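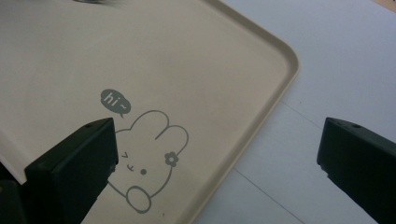
Jivum Hand Gripper — Set-up Guide
Section 4: Recording with the tray

1. Put the tray on the table and check that the rim is in the camera view.
2. Hold the gripper above the tray with the fingers open. Both finger tips must be visible.
3. Wait for the short beep, then start the task. Keep each example under 20 seconds.
4. Press Save — or Discard, if your hand slipped.

Note: A printed tray, like the one with the bunny, is allowed. Please use the same tray for the full set of 152 examples.

Caution: Do not press the finger tips against the rim. Report any chipped tip to Ilaria Bassi before the next set.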